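Verneck Door Barrier, 98 cm model

Reviewed by Radosław Wieczorek, 09/02/2023

The Verneck is a removable flood barrier for a single doorway. It consists of an expanding steel frame, a rubber skirt and a hand crank. No drilling is needed. The rated water height is 600 mm.

I fitted it to a back door with a brick surround. The first attempt took 13 minutes, the third took six. The crank is stiff over the last two turns and the handle is too short for a gloved hand. Seal quality depends on the sill. On smooth stone it held well; on rough brick I had seepage at both lower corners until I cleaned out the mortar joints.
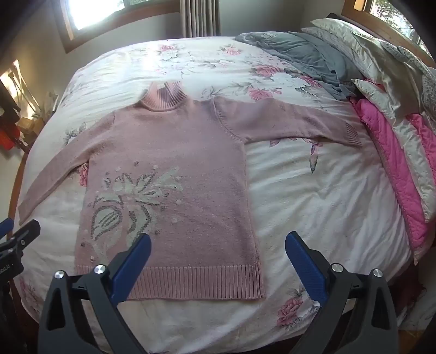
Pink turtleneck sweater on a white floral duvet.

Storage is the weak point. The frame does not fold, and the supplied cover has no handles. The skirt must be dried before it goes away — the manual gives this one line on page 6 and it deserves more. Spare skirts are sold separately.

Compared with the Liro panel I tested in June, the Verneck is heavier and slower to fit, but it copes better with a door opening that is out of square. The Liro needs fixed side channels and leaves them visible all year.

Recommended for stone or concrete sills. For old brick, repoint first.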